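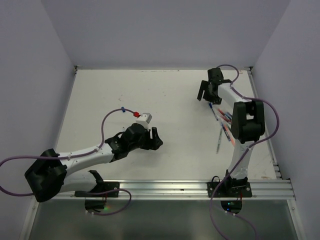
Dilruba Sheikh found the paperback easier to hold open than the first printing, and asked whether the reading group questions had been kept. They have. The twelve questions now follow the last chapter, before the acknowledgements.

The Wurkora Letters
Maysoun Bataineh
Paperback, second edition
Publisher: Fellel
Language: English
Stock code: 797
Status: in stock

About the book
Two sisters inherit a failing stationery shop in the market town of Ultcombe and a drawer of unposted letters. The elder wants to sell. The younger begins delivering the letters by hand, starting with one addressed to a Mr Bhuiyan at the bakery opposite. The novel is told in alternating chapters, with the text of each letter set in italic. It is a contemporary romance with a family plot and contains no explicit scenes. There is one bereavement, in the early chapters.

Changes in this edition
The text has been reset in a larger type with wider inner margins. Errors in the first printing have been corrected, including the transposed dates in the ninth letter. The map of Ultcombe has been moved from the back to the front. A short afterword by the author has been added. The story itself is unchanged, and readers who own the first printing will find the same chapter numbers - page references will differ.

Format and print run
The print run is 2000 copies. The cover is matt laminated card with flaps. The spine is glued, with a flexible adhesive. A large print edition is planned but has no date. The e-book follows the corrected text and is sold separately.

Signed copies
80 copies carry the author's signature on the title page. These are sold at the standard price, limited to 2 per order. Dedications cannot be added. Select "signed" before adding the book to the basket - the option is removed when the allocation has gone.

Delivery and returns
Orders received by 16 December 2022 are sent before the holiday closure. Later orders are sent when the office reopens. Unsigned copies may be returned unread in the original packaging. Damaged copies, signed or unsigned, are replaced where stock allows. Please quote the stock code in all correspondence.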